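Household Textiles, Unit 4: Caring for Table Linens

Read this before the lab at Gandwood Hall. Bring one cotton or linen piece from home.
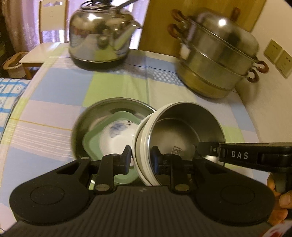

Fiber content decides how a cloth is washed. Cotton takes a warm wash and a hot iron. Linen should be ironed while still damp. Polyester blends resist creases but hold on to grease – treat those spots before washing.

Shrinkage: wash new cotton once before hemming. The Nekar sample in the lab was cut at 69 inches and measured 67 after one wash.

Stains
Tea, coffee: cool water, soak 30 minutes.
Wax: let it harden, scrape, then press between paper towels.

Reading: Kinoshita handout, section on weaves.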